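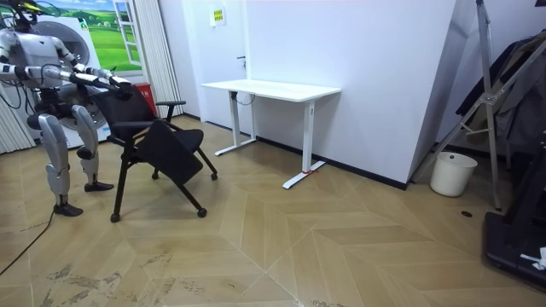
Both grippers on the top edge of the chair back. Office chair, four casters, one humanoid. I have been grinning at this all Friday.

Irina Costache
OK, thread time. People keep asking me if machines can do chores yet and I keep giving them a twenty-minute answer at parties, so I'm putting it in one place. 1/

The short version is "some of them, slowly, in a room they know." The long version is way more fun, so stay with me. 2/

Let's start with the chair. Putting a chair back where it belongs sounds like the dullest chore in the house. You do it with your hip while holding a coffee. For a legged robot it's a wonderful problem and I will not hear otherwise! 3/

Casters swivel. Push a chair and for the first inch or so each little wheel is pointing wherever it was left last time, so the chair jerks sideways before it goes where you want. Your wrists fix that without telling you. A robot has to feel it or see it, and then do something about it, while standing on two feet. 4/

And it's pushing on a thing that rolls away. Lean on a table and the table holds you up. Lean on a chair with wheels and (ask my uncle) it doesn't. So the balance has to come from the legs the whole time, and the arms can't be used as a crutch. 5/

Look at the knees in the photo, by the way. Slightly bent, one foot a step behind the other. It's the same way you'd stand on a bus. I love that. 6/

Now the washing machine behind it, the chore everybody really wants. I get asked about laundry more than everything else put together. 7/

Here's where I'd put it today. Opening a round door: pretty good. Pulling clothes out: decent, with a sock left behind now and then. Getting all of it into a basket: decent. Folding a T-shirt laid flat: good! Folding a fitted sheet: lol. I can't do that one either. 8/

The part people skip is everything in between. Walking over with the basket, noticing there's a chair in the way, moving the chair, remembering you were doing laundry. Each piece can work nine times out of ten and the whole chain still falls over before lunch. 9/

Last December I started keeping a log of every public chore demo I could find, with one line for each attempt. I'm at 3,104 attempts. Yes, I have a job. Yes, my husband has seen the spreadsheet. 10/

The column I care about most is "did a person step in." A lot of videos don't let you tell, and I mark those with a question mark and don't count them as wins. Please do the same in your head when you watch them. 11/

Best thing I've seen up close was Osham's table-clearing arm. It's bolted down, it has one job, and it went 88 plates in a row without a drop while I stood there. Then it met a gravy boat. It tried four different grips on that gravy boat and I was rooting for it like it was the playoffs. 12/

Shop floors are further along than kitchens, and I don't think it's close. I spent a day at Brasen, where they move totes between two benches. Same totes, same benches, good light, flat floor. The machine did 400 of them on one shift and the people there had stopped looking up when it went by. For me that's the real test! 13/

But I asked if it could also sweep up at the end of the day and got a very kind laugh. The broom is still a person's job over there. So is finding the lid that rolled under the rack. 14/

Somebody will ask about price, so: no idea, and anyone who gives you a firm number for a home humanoid right now is guessing. I'd want to know what a repair visit costs before I cared about the sticker. 15/

Somebody will also ask about hands. Two-finger grippers do a lot more than you'd expect. Mugs, handles, towels, drawer pulls. Where I see them struggle is buttons, zippers, and anything flat on a table, like a credit card. Try picking up a credit card with chopsticks and you'll get the idea. 16/

Chores I think we'll see done well first, in a normal messy home: putting chairs back, carrying a basket from A to B, picking big stuff up off the floor, wiping a clear desk. Chores I'd bet against for a good while: making a bed with a cat on it, cleaning behind a toilet, and my kid's backpack. 17/

Small correction to 12, a reader who used to work with the Osham folks says the newer version has softer fingertips. If anyone has seen it take on a gravy boat please, please send me the clip. 18/

Replies are open. If you've watched a robot do a chore in person, tell me which chore, how long it took, and whether someone was hovering next to it. I've got 21 of these from you already and they're going in the log tonight.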